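My summer mat stays on the bed
Tuesday, December 25, 2018

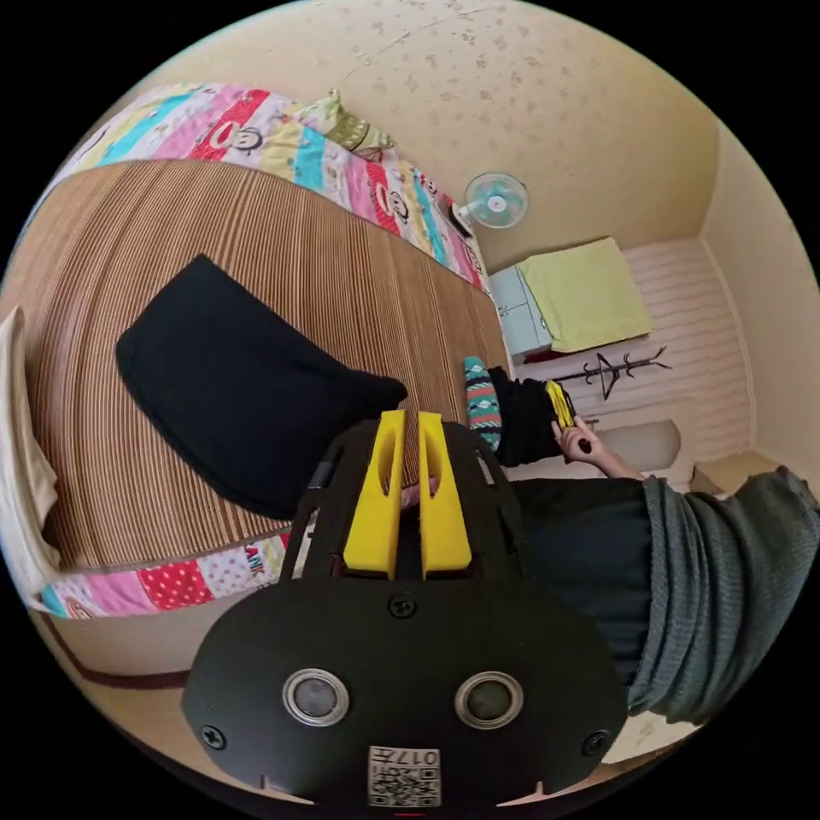 Why I still sleep on a woven mat
Every year I tell myself that I will roll up the mat in September. Then September goes, and the mat is still on my bed. I bought it in a small shop called Skesta, when I moved to this apartment and the first summer was very hot. It has thin brown and tan strips, and I like how tidy the lines look in the morning.

The heating in my building is strong, so I don't suffer. If my feet become cold, I pull down the patchwork quilt. In the day it lives along the wall, with the monkeys on it smiling at me. I know it is a quilt for a child! I wanted a serious gray one from Engström, but this one made me laugh in the store and I took it home.

The black cushion
I use it behind my back when I read. It collects every hair and every piece of dust, so I go over it with a damp cloth on Sundays.

Cleaning the mat
I wipe along the strips, never across. A little soap is enough. Then I open the window and leave the bed alone until lunch. Next week I must also wash the quilt, and I am not sure that it fits in my machine.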